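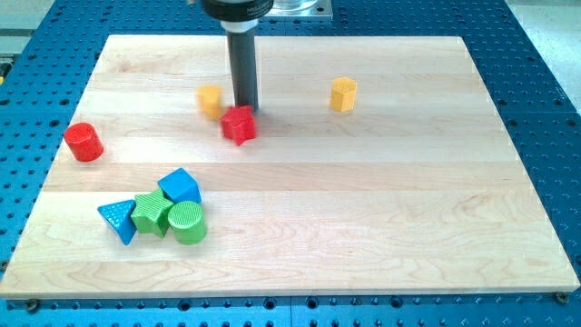

Wooden blocks have taken over my head this spring! It started with a box I picked up for 40 pence a piece at the Rultdale table sale (yes, the seller let me rummage, and yes, I went back twice) and it has grown into a proper interest in shapes, colours and what makes a good surface to slide them about on.

Let me start with the surface, as I'd never given it a thought before. I used to push blocks around on the kitchen table, which has an oilcloth on it, and everything stuck or rucked up. A plain pale board is so much nicer. Maple-coloured is my favourite, with long strips running side to side and the odd little knot to look at. A red star on pale wood just sings. So does a yellow cylinder. Put the same two on a dark table and they look half as cheerful, at least to my eye.

Then there are the seams. When a board is made up of several strips you get joins, and I've become a bit of a bore about joins. Run your fingertip across one and if you feel a step, so will your block. My own board came from Inna Bilyk, who had it left over from a shelf, and it had one proud edge that caught the corner of every square I owned. Twenty minutes with fine sandpaper and it was gone. I was so pleased I rang my sister.

Now, stars! I love a thick star. It sits flat, it has a good weight to it, and it is a complete menace to push in a straight line. Nudge it on a point and it swings round. Nudge it in the dip between two points and it behaves itself much better, so that's where I aim now. A cylinder standing on its end is the other way about, as it doesn't care which side you push from (lovely) but go too high up and over it topples.

I've been playing a game with all this that Petro Dmytriv taught me in October. You set out a handful of shapes, pick one, and move it to the far edge using only the end of a stick, without touching any of the others. That's the whole thing. We play to 80 points and the best I've ever managed in one evening is 257 over several rounds, which I'm told is respectable. Svitlana Chornovol plays with the blunt end of a knitting needle and is terrifyingly good. I use a bit of broom handle, which is too fat really, but I've got used to it.

A few things I've learned along the way. Keep the stick upright. Go slowly for the first inch, as that's when the block decides which way it's going to turn. Fix your board down if you can, or put something grippy underneath, or you'll end up pushing the board as well as the block and arguing over whether it counts. (It doesn't count. Petro says it does.)

Next on my list is a proper set of hexagons, and I'd love a second star in blue to go with the red. If anyone has spare ones with the paint still decent, do leave me a comment, I'm very happy to swap. I've got far too many green triangles and they need a good home!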